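Grernell Performer Records: Frequently Asked Questions

Last reviewed Jan 17, 2026

What does Grernell publish?

Grernell maintains short reference pages on film and television performers. Each page lists a performer's professional name, date and place of birth, training, principal roles and, where the performer has supplied it, height. The collection currently holds 1205 pages, of which 102 concern performers who have retired from screen work.

Does Grernell publish weight, clothing sizes or claims of cosmetic surgery?

No. These items were removed from the page template and will not be restored. Requests to add them are declined without further correspondence.

Where does the information come from?

Dates, roles and credits are taken from broadcast credits, printed programs and statements made by the performer or the performer's agent. Fan pages and unsigned articles are not accepted as sources. If two reliable sources disagree on a date of birth, both are given and the page is marked as unresolved.

Who decides what appears on a page?

The records editor, Ľudovít Jireš, approves all new pages and all changes to dates, names and family details. Corrections to spelling and credit order may be made by any member of the Stulunstead office.

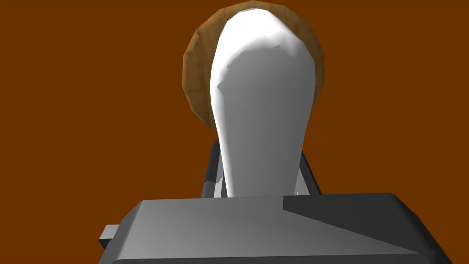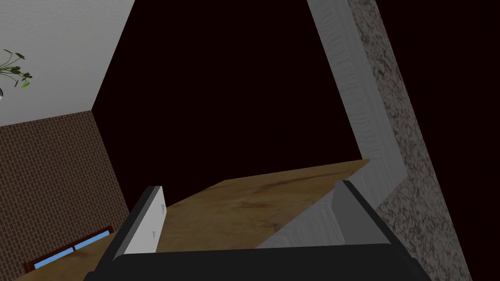
Computer-rendered views, gripper in the foreground of each.

How do I request a correction?

Write to the Stulunstead office with the address of the page, the text you believe to be wrong and a copy of your source. Requests may not exceed 1000 words. You will receive a reference number by return, and it should be quoted in any later letter.

I am the performer. Can my page be removed?

A performer may ask for the removal of home towns, relatives' names and height at any time. Full removal is considered for those with no screen credit after the age of 18. An agent may apply on a performer's behalf with signed permission.

How are principal roles chosen?

A role is listed as principal if the performer was named in the opening titles or appeared in at least half the episodes of a season. Guest parts are listed separately, in order of first broadcast. Voice work has its own heading. For the drama series Rugemalira, which changed its opening titles between seasons, the titles of the first season are used.

What is the Gavus index?

Gavus is the name index that links the pages. It records married names, earlier stage names and common misspellings, so that a search under any of them leads to the same performer. It is updated each March, and entries received after the update are held for the following year.

May I quote from a page?

Passages may be quoted in school, press and personal work if Grernell is named as the source. Copying of whole pages requires written consent. Portraits belong to their photographers, and Grernell cannot grant permission for their use.

Does Grernell forward mail to performers?

No. Letters, gifts and requests for autographs are returned to the sender where a return address is given. Please contact the performer's agent.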